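3.2 Plant handling at the table

The second group of tasks concerned potted plants. Participants were asked to shift a plant across a low-clutter surface and set it down upright, without bruising the leaves or spilling soil. Each of the 20 participants worked through the task in two sittings, giving 160 trials in all. Broad-leaved plants were chosen for this part because the crown hides much of the pot from above, so that the point of contact has to be judged from the side — a difficulty that Goossens and Kurek also met in their work on seedlings.

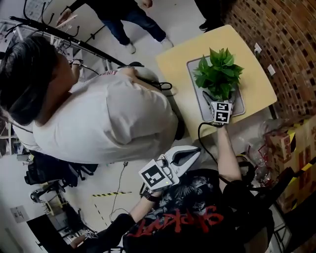

Figure 4. A potted plant with glossy, pointed leaves on a grey tray or mat with a pale border, placed on the light yellow table.

Trials were scored by two raters, Vik and Hämmerli, who noted leaf damage, tilt and spilt soil on separate sheets. Where their scores differed, the lower one was kept. A plant was rested for up to 4 hours between sittings and replaced if a stem had snapped.

Tilt was by far the most common fault. It occurred mainly when the plant was pushed low down and the crown lagged behind — the heavier the foliage, the more marked the lean. Leaf damage was rare and confined to the outer leaves. Spilt soil is treated separately in Section 3.3, together with the results for the unplanted pots.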